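24/08/2019, workshop, Sat. Just me til lunch, then Châu Hồ.

Canteen stove from the Dutuson lot. The folding one somebody cut down from a ration tin, solder all over the seams. Catalog card says "field made, mess tin stove." OK but the burner cup is not from a mess tin, wall is way too thin. Fuel can lid maybe? Ask Châu.

Weighed before cleaning: 166 g. After dry brush and swab, 158. So 8 g of soot and dirt, bagged and labeled, kept with the object. Do NOT toss the bag this time.

Solder: two kinds. Gray dull stuff on the base, shinier on the handle. Handle repair is later I think. Could be same guy though, different camp, different solder. No way to tell from looking. Card has no unit, no name, only "brought home in duffel."

Scratched marks under base, 6 short lines and one long. Châu says days or meals, I say leave it blank on the card. Left blank. Raking light from the left shows them best, right side just glare.

Handle wire. Looked like fence wire to me, Châu thinks bale wire off a ration crate. Measured it twice and got two different numbers, calipers need zeroing agian. Redo Monday.

Rust on the hinge pin. Tried to turn it, wouldn't, stopped. Oil on a toothpick, left it 90 minutes, moved a hair. Stopped again. It can stay folded for the display, the Gruludero case is shallow anyway and the lid wont clear if it's open.

Mount: Oteck foam, the black. Not the gray, gray shed fibers all over the canteen cup in March and I was picking them out for days. Cut it a bit proud, trim after fitting.

Label draft, too long, cut it:
"Stove made by a soldier from ration tins and wire. Repaired at least once." Good enough. Took out "ingenious," every label in the room says ingenious.

Still to do:
- box for Đào loan (trench lighter, the two rings, the spoon w/ the hole)
- calipers
- find out who has the good tweezers
- photo of the base marks for the file, recieved nothing back yet on the first set
- acid free tissue nearly gone, order

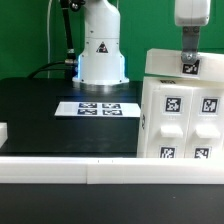
Arm base and cabling, green backdrop.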